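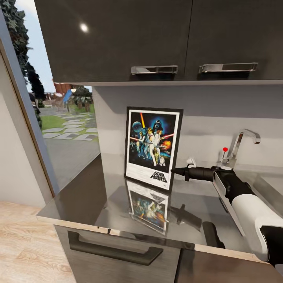

Renders: Tihomir Popescu, Olano kitchen sim

Home | Forums | Household Robots | Search | Log in

Can an arm hang a picture yet?

tpopescu
2018-09-28
I've been working on picture hanging for the Olano project. All simulated so far. The arm can get to the poster on the counter, but a framed print is a bad shape for a gripper. It's wide and thin, and the weight is all off to one side.

benchgrinder
We looked at Markeo arms for the shop at Trestonside in August. Loading blanks, fine. Anything flat and framed, no. I'd say 5 years before one does this at home.

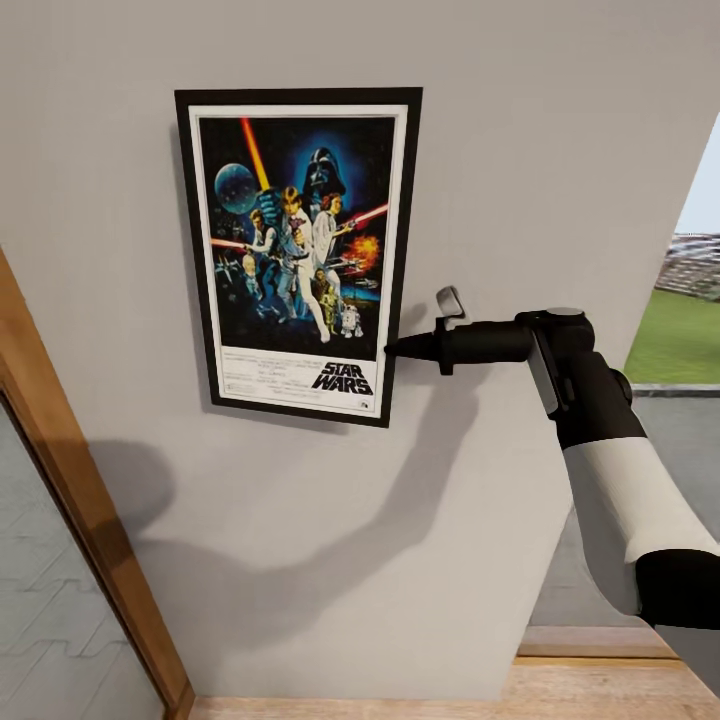 tpopescu
Leveling is the part I care about. A person steps back and looks. The arm is too close for that. In this one the tip is right at the edge of the frame, down by the STAR WARS logo, and the poster still tilts a little. I've run it 215 times and 166 ended inside my limit.

mallory_k
So it misses 49 times. I wouldn't let it near glass -- or my drywall.

benchgrinder
And a sim wall has no studs to find.

tpopescu
Agreed on the studs. I disagree on 5 years. Trajkovski's planner is already better than mine.

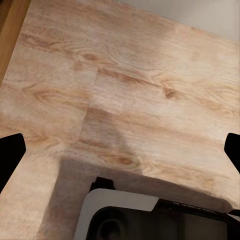
Looking down at the wood, gripper open

mallory_k
Can it pick up a dropped nail from that? I'd pay $400 for one that did only that.

tpopescu
Haven't tried nails. Will post if I do.

Recent threads
Grippers for thin panels
Dish loading, one arm or two
Shop sweepers that handle chips

Contact | Copyright Household Robots Forum | Back to top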